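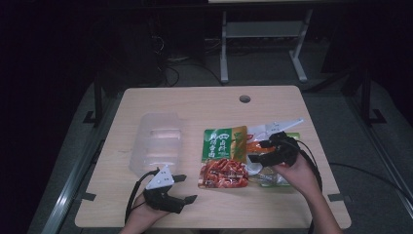

FOR IMMEDIATE RELEASE

Dalen snack-packing tables open for the season, and I get to tell you about it

DALEN, March. Hello from the back room at Oltik! I run the snack boxes here, I wrote this release myself, and I'm very happy to say that our packing tables are open to the public again, starting this Wednesday at 5 p.m.

If you haven't met us yet, Oltik is a small shop that sells snacks you may not find at your regular supermarket (spicy things, chewy things, sour things, plenty of sealed pouches with Chinese labels and a big photo of something red and covered in chili on the front). Last year we sent out 3,276 snack boxes, and the question I got more than any other was whether people could come in and pack their own. So now you can, and I'm thrilled!

You get a place at a table, a clear plastic tub, and the run of the shelves. You fill the tub with whatever packets you like, as long as the lid closes. Flat pouches go in best on their sides, like records in a crate, and you can fit a surprising number that way. I tend to start with the chili ones because they're what I eat first when I get home. My own tub is usually a terrible mess by the end, so please don't feel you have to be tidy about it.

A full tub costs $25, whatever is in it. We went back and forth on charging by weight and I lost patience with the scale, so one price it is. Bring the tub back next time and we'll take $5 off.

A few things I'd like people to know before they come:

The tables are the pale wood ones from Dakberg, with the rounded corners and a little cable hole near the far edge. We love them. They wipe clean fast, and chili oil is no joke on a light tabletop, so please open your snacks at the tasting counter and keep the packets on the packing tables sealed.

If you can't read a label, ask! We keep a binder of English ingredient lists at the counter, with allergens marked in yellow. Quite a few of the chili snacks have peanut, soy or sesame in them, and some that look like meat are made from wheat or bean curd. I got that wrong myself for months, happily telling my neighbors I was eating beef.

Heat levels go from one to five on our own shelf tags. The tags are my opinion. I have a high tolerance, so if you don't, take off a point or two and start low.

We're also sharing the opening with Gastivico, the cooking school upstairs, and I'm really pleased about that one. They'll be showing easy ways to use the spicy pouches at home: chopped over plain noodles, stirred into fried rice, or tucked into a scrambled egg sandwich (my favorite, and I will hear nothing against it). Their demo is free with a tub.

There's seating for five at each table, and you don't need to book unless you're coming with a bigger group. Kids are welcome with a grown-up. Parking is behind the building, and the side door is the one to use, since the front one sticks.

Tubs are available while the shelves are full, and we restock every morning before opening.

About Oltik
Oltik is a snack shop and box service in Dalen. We pack everything on site.

Press contact
Call the shop or stop by the counter during opening hours and ask for the snack box desk. That's me. Photos and a sample tub are available for reviewers on request.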